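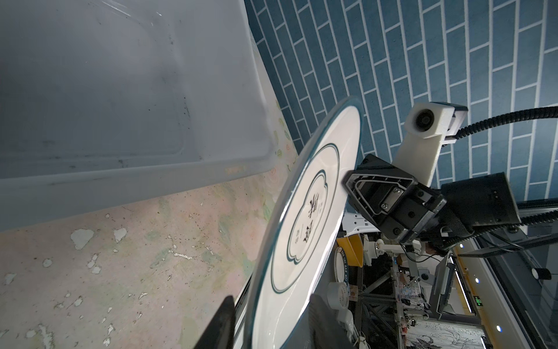
In defence of the washing-up basin

Every rental I looked at in March had a dishwasher and an agent who stroked it like a pony. I took the place in Furnport that had a plastic basin instead, and I have been explaining myself at dinner parties ever since.

The case against the basin is well known. It goes grey. It collects a film that no product on the shelf at Tululico will shift, and I have paid for most of them. Guests look into it and offer to dry.

But a dishwasher is a cupboard that holds your plates hostage for 90 minutes. I own two good ones, so this matters. With a basin, dinner is washed and back on the shelf before the kettle boils, and I have had my hands in hot water for the only warm part of a Furnport winter.

There's also the question of what the machine does to a plate you like. My sister-in-law put her painted ones through on the intensive cycle for three years and now has a set of plain ones. Anything with writing on it, or a coloured rim, ought to be held by the edge and wiped by somebody who cares whether it survives.

The same people will tell you to replace the benchtop. A printed floral surface that has started to flake is, I'm told, a project. Jarnesov will send someone out to measure it for free – the measuring is the last free thing that happens – and you can have the whole lot in a colour called Luik, which is beige. I would sooner have faded flowers with bits missing. They were somebody's idea of cheerful once, and you can put a hot saucepan down on them without a family meeting.

I do concede the roasting tin. It has been soaking since Friday.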